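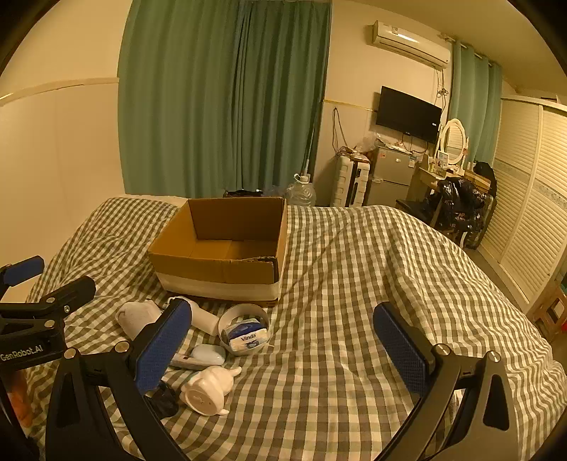
La pince à main Ketex P2 est vendue avec une promesse simple : des doigts souples qui tiennent un objet fragile sans l'écraser, et un verrou qui libère la prise dès que l'effort dépasse le seuil réglé. Nous l'avons gardée au catalogue, mais la fiche que vous lisez n'est plus celle du fabricant. Les patins bleus à surface texturée accrochent bien le carton et le plastique rigide ; devant un flacon cylindrique couché sur un drap à carreaux, à côté d'une petite figurine en céramique renversée, la question est tout autre. Le tissu plisse, la pièce roule, et l'utilisateur serre plus fort. C'est dans ce cas que le verrou nous inquiète.

Publié en juillet par Gayan Bandara, service technique Distum

Le défaut constaté
Sur les pinces du lot 2631, le verrou de décharge peut rester engagé après une série de prises rapprochées. Les doigts ne se rouvrent plus quand on relâche la poignée. Ketex parle d'un « comportement transitoire ». Chez nous, deux pinces sont restées bloquées sur un objet, et il a fallu dévisser le doigt droit pour le récupérer. Transitoire, si l'on veut.

Le fabricant annonce 1000 cycles entre deux contrôles. Notre premier blocage est survenu après environ 14 heures d'utilisation — bien avant l'échéance, d'après le compteur de la poignée. L'atelier Kumarasinghe, à qui nous avons confié les pièces, a trouvé un ressort de rappel déformé. Ketex n'a pas encore confirmé ce diagnostic.

Ce que nous demandons
Relevez le numéro de lot sous la poignée. S'il s'agit du 2631, cessez d'utiliser la pince et demandez un retour. Ne forcez jamais l'ouverture à la main, un doigt peut se libérer d'un coup. Le ressort de remplacement Hornico se monte sans modification, mais Ketex refuse pour l'instant de le couvrir par sa garantie.

Disponibilité : hors lot 2631 uniquement. Patins de rechange vendus par paire.

Partages : 2 | Commentaires : 14
Imprimer cette page | Envoyer par e-mail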